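Put the bedroom door back in the floor area

Residential listings in this country report a single floor area per dwelling, and most buyers treat it as the one hard number on the page. It is a poor number. My position is that listings should report usable wall length per room next to floor area, and that the bedroom is where the lack of it does the most damage.

I spent most of a winter reading floor plans for Hiterari, a small firm that checks plans against built dwellings before a sale. The set covered 2,252 bedrooms. The floor areas were almost always right to within a small margin. The complaints that reached us afterward were hardly ever about floor area. They were about a dresser that blocked a closet, a bed that could only go under a window, or a door that met the nightstand partway through its swing.

Usable wall length is simple to define. Take the perimeter of the room. Subtract door openings, the swing of any door that opens inward, closet fronts, radiators and floor-to-ceiling glass. Discard any remaining segment shorter than 18 inches, which will not take a piece of furniture worth naming. What is left is the length of wall against which something can stand. Two rooms of equal area can differ by a third on this measure, and the poorer of the two is often the one with more windows, which the listing will have praised.
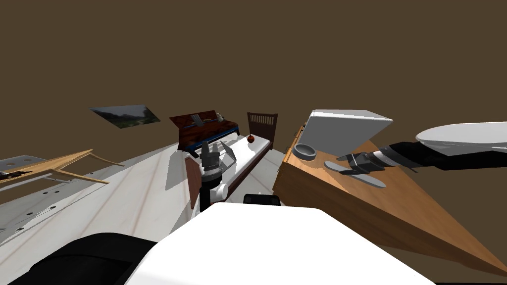
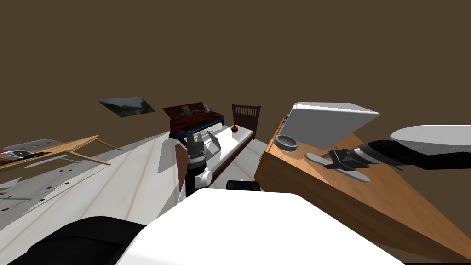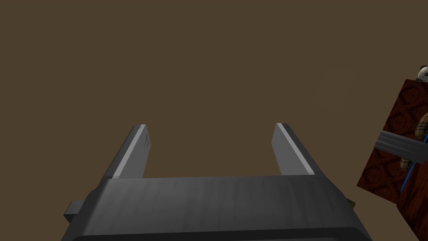

Builders do not set out to waste wall. The loss comes from the order in which decisions are made. The structural grid is fixed first, then the wet rooms, then the corridor, and the bedroom receives the openings that remain. By the time anyone draws a bed, the door has been placed to suit the hallway. Compare the bedroom in the second picture, where there is wall enough for a framed landscape with a table below it, and a bed with a headboard farther back. A table of that sort is the first thing to go when the segment beside the bed falls below the cutoff. The owner then puts a lamp on the floor and a water glass on the windowsill, and the plan still says the room is fine.

Kofi Gbeho, who drew plans at Pustbridge for many years before moving to code review, objects that a second number will be gamed. He expects closets to be pushed into corridors and doors hung to swing outward. I accept the prediction and do not share the worry. An outward door has its own costs, and the corridor rules already limit where one can go. A closet in the corridor is still a closet. If a number is going to be gamed, it should be one where the gaming leaves more room for a bed.

A stronger objection came from Zuweira Issahaku, who manages rentals. Her tenants bring very different furniture, and a long wall is worth little to a person who owns a mattress and one chair. That is true. It is also true of floor area, and we print that without apology. A measure does not need to matter equally to every reader. It needs to be defined the same way for all of them.

Cost is a minor issue. The Stillier method, which we used for the last part of the set, takes the same laser readings already collected for floor area and adds a field for each opening. The extra work was up to 300 seconds per room, most of it spent on bay windows. Older plans are harder, and door swings on them are wrong often enough that I would not publish a figure without a visit.

There are details I would leave open. The 18-inch cutoff is a judgment, and Esi Bawa has argued for 24 on the grounds that very few dressers are narrower. Low sills are awkward: a bed can stand under one, a bookcase cannot. I would report the two lengths separately – full height and below sill – and let the reader add them if that suits.

None of this needs new law. The listing services could add the field in February and make it optional for a year. Agents with good rooms would fill it in at once, and buyers would soon start asking about the blanks.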